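Small desk cubby, too many little bottles: how do you keep it under control?

Last updated in May
9 comments

DeskMouse
I have a built-in study cubby in my dorm at Relinmont, the kind with a shelf over your head and wood on both sides. I love it! But everything small ends up on the desk part: lotion, tubs, a pouch of hair stuff, whatever I bought that week. By Tuesday I can't open a notebook. I don't want to drill anything and I'd like to keep my notes stuck up where I can see them. What works for you?

lorkisau_lane
One bin. Get a see-through one and make it the only place small stuff is allowed to live. I had three pretty baskets before and they were black holes, I swear I bought the same hand cream twice. With a clear bin you can spot a lid or a label through the side and you know what you've got. Stand the tall bottles up at one end, lay the round tubs down, and put anything floppy (pouches!) in the middle so it gets held up. And leave a gap. I'm serious about the gap, it's where tomorrow's stuff goes.

Han
get a drawer

paperclip_brandthorpe
Seconding the bin, it changed my evenings! Mine goes up on the shelf when I study and comes back down at 9. For notes, stick them on the back panel above bin height and give each color a job. My green ones are for today and my orange ones are for longer lists.

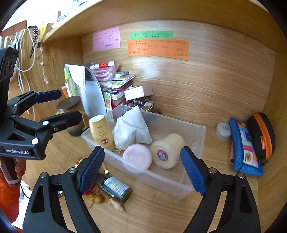
Does a bottle that's lying down need to go in the bin too?
Put it in if it fits, standing up with the cap tight. Anything too tall can go on the floor of the closet or in a bathroom caddy.

14 shares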